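Zwischenbericht zum Teilvorhaben Flindar: Aufarbeitung und Neuordnung des Kunstblumenbestands
Berichtsstand: 15. Januar 2022
Empfänger: Fördergeber Halonen
Berichtende Stelle: Requisitenlager Batach

1. Gegenstand und Umfang

Das Teilvorhaben umfasst die Erfassung, Reinigung und Neuordnung der künstlichen Schnittblumen im Leihbestand. Der Bestand beläuft sich laut Eingangsliste auf 1.472 Einzelstiele. Lose Blätter und Zweige sind darin nicht enthalten, sie werden getrennt geführt. Bis zum Berichtsstand wurden 773 Stiele in die Lagerdatenbank Wirkari übernommen. Davon sind 420 vollständig bearbeitet, d. h. gereinigt, geprüft und einer Bestandsgruppe zugewiesen. Bei den übrigen steht die Prüfung der Stiele und Blattansätze noch aus.

2. Arbeitsablauf

Die Stiele werden dem Altlager in kleinen Partien entnommen und auf einer hellen Tischfläche ausgelegt. Erfasst werden Blütenart, Farbe, Stiellänge und Zustand des Blattwerks. Stiele ohne Beanstandung gehen direkt in die Zuordnung, beschädigte Stücke in die Nacharbeit. Die Reinigung erfolgt trocken mit Pinsel, bei stärkerer Verschmutzung mit Seifenlösung und anschließender Trocknung über Nacht.
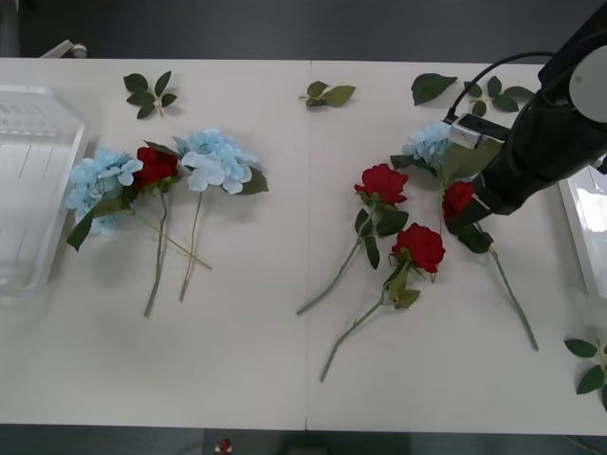 Die Zuordnung erfolgt zweistufig nach Blütenart und Farbton. Für die Leihpraxis hat sich die frühere Ablage nach Anlass (Hochzeit, Trauerfeier, Bühne) als ungeeignet erwiesen, da dieselbe Sorte mehrfach an verschiedenen Orten lag. Hellblaue Hortensien und rote Rosen, wie sie auf der linken Tischhälfte mit gekreuzten Stielen beieinanderliegen, erhalten künftig getrennte Bestandsgruppen. Abgelöste Zweige mit drei oder vier Blättern werden als Ersatzteile geführt und bei der Nacharbeit wieder angesetzt, sofern der Grünton passt.

3. Abweichungen vom Plan

Der Aufwand für die Nacharbeit wurde im Antrag zu niedrig angesetzt. Bei älteren Hortensien lösen sich die Einzelblüten vom Träger, die Verklebung muss erneuert werden. Der Zeitplan verschiebt sich hierdurch um 2 Wochen. Eine Aufstockung der Mittel wird nicht beantragt; die Mehrstunden werden aus der Position Verpackung gedeckt.

4. Nächste Schritte

Noch im Januar wird die Prüfung der bereits erfassten Stiele fortgesetzt. Danach folgen die Etikettierung der Fächer und die Freigabe der ersten Bestandsgruppen für den Verleih. Die aktualisierte Bestandsliste wird mit dem nächsten Bericht vorgelegt.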